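Flat by Morning: Living With Collapsible Kitchenware

A rigid colander is mostly air. In a small kitchen that air has to be stored somewhere, usually in the cupboard that also holds the saucepans. The collapsible type deals with this by replacing the side wall with folding silicone between a firm rim and a flat base.

The test kitchen at Delldale has been using blue and grey folding pieces since November.

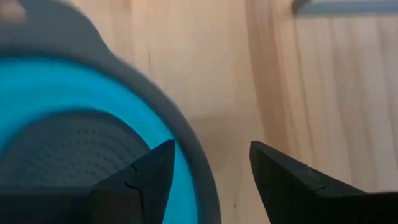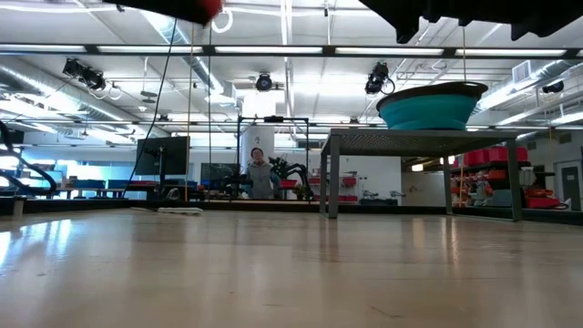
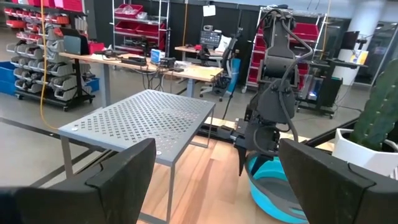 The wall is the part that wears. Each fold is a thin ring of silicone which bends the same way every time, and makers quote a fold life accordingly. Lecomte gives 4000 cycles for its larger colander. Esperanza Dunleavy, who ran the Delldale trial, stopped hers at 2369 and found slight whitening along the lowest crease and no leaks. At two folds a day that is a little over three years of use.

Drainage depends on the base. Small holes laid out in a regular grid hold back rice and lentils but clog with starch, so the base should be rinsed from the outside before it dries. Larger slots drain faster and lose orzo.

Heat is less of a concern than most buyers suppose. Water at 100 degrees does no harm to decent silicone, though it does soften the wall. A full load of pasta can make a cheap one sag if lifted by one side of the rim. Lift with both hands, or leave it standing in the sink.

Storage needs some thought. The Skinomlow measures 51 mm when closed and will go under a shelf riser – provided the riser's legs are set wider than the rim, a measurement missing from most packaging. A perforated metal riser is preferable to solid board, as air can reach the piece from below.

Consolacion Policarpio, who repairs and resells kitchenware under the Urkeck name, advises against storing silicone folded for months. The creases take a set and the wall no longer stands up cleanly. Her remedy is ten minutes in hot water, opened fully, then an overnight rest on a flat surface.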